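Manipulation Notebook – Cerov Cell, Kitchen Set
July, entry 31

Purpose. This entry records the trial protocol for the Findivley method, in which the target of a reach is chosen from the wrist view alone and the fixed views are used only for scoring. The earlier Masilela baseline used all views for both purposes and remains the point of comparison.

The layout was kept crowded on purpose. Small items lie close together, and the fingers hide part of the table at low heights.

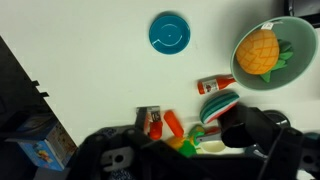 Wrist view over the kitchen set. Plate at top center, pineapple in the bowl at right.

A target is entered by name before each reach. The policy returns a point on the table and a confidence value, and both are saved before the arm is permitted to move. Where two candidates score within the margin, the run is logged as undecided and no grasp is attempted.
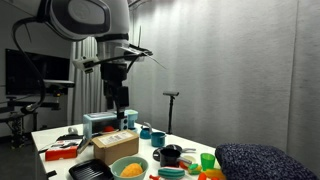

Scoring is done afterward by two readers working separately. Each reader marks the item nearest the gripper at closing and does not have access to the name that was entered. Disagreements are set aside and reported as their own group – they are not averaged.

Results for the first block: 15 reaches entered, 14 scored, one set aside. The set-aside run will be kept in the record under its original number. Four of the scored reaches ended on a neighbor of the named item, and in all four the neighbor had the higher confidence value at the start. 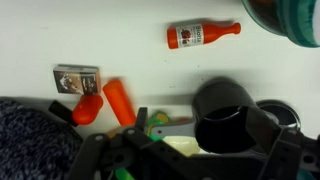
Wrist view, bottle on its side with the label up. "Biotta" is readable.

Printed labels may be giving the policy an unfair cue. The Dristberg scoring sheet has no column for this at present. One should be added before the second block, with the values "readable," "partial" and "none."

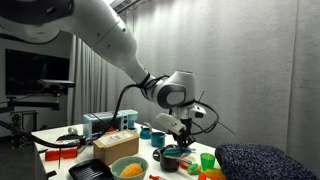 Occlusion is the other open matter. The wrist view loses the area directly below the fingers, and the present rule permits a new target point to be issued there without a fresh look. Pans and pots are the difficult case. With the gripper over the dark frying pan, the teal spatula in it and the black pot next to it should be entered as separate targets, and the fixed view should be checked for both. Proposed change: hold the last confirmed point until the item is in view again.

To do before the second block: revise the sheet, repeat the baseline with the same names, and confirm the clock offset between the wrist and fixed views.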